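Notebook / Short-term indicators / Working notes
January -- entered by Ute Wendt

Reran the weekly activity index for Bromen this morning after Vilém Hubáček's fix to the payroll feed. The old script dropped establishments that changed their tax ID mid-quarter, so they showed up as closures and then, one row later, as new firms with no history. 206 establishments were affected. With the links restored, the employment component no longer dips in the second half of the month. The retail component is unchanged.

Sample after matching is 1,237 establishments. Clovmont is still thin, with only seven reporting units in food service, and one late filer moves the whole series. I have suppressed that cell and carried the regional average instead. Flag is set in the output table, column "imp".

Seasonal factors: kept the ones estimated before the restrictions. Re-estimating on the shorter window puts part of the restaurant slump into the seasonal pattern, and the adjusted series then shows a recovery that the raw counts do not support. Darcy Paewai disagrees and wants both versions stored. Done, suffix _a (old factors) and _b (short window).

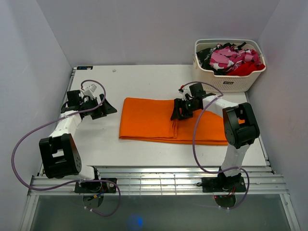
Bench, two arms, orange cloth partly doubled over.

Job postings for Drovetlow arrived at 10:40, after the first run. Postings lead payroll by 26 days in the pooled fit, but the coefficient is unstable when transport and storage are left out -- do not quote it yet. Digby Sheehan to rerun by sector. Duplicate ads are still a problem; the same warehouse opening appears under three agencies with different pay ranges.

Card spending from Mahuika is missing its final two days. Left blank, no interpolation.

Open items:
- ask Vilém whether the ID fix also applies to the archived quarters
- Cameron Sheehan has the revised sector codes, get the file before the next run
- rename the two seasonal versions, _a and _b will confuse people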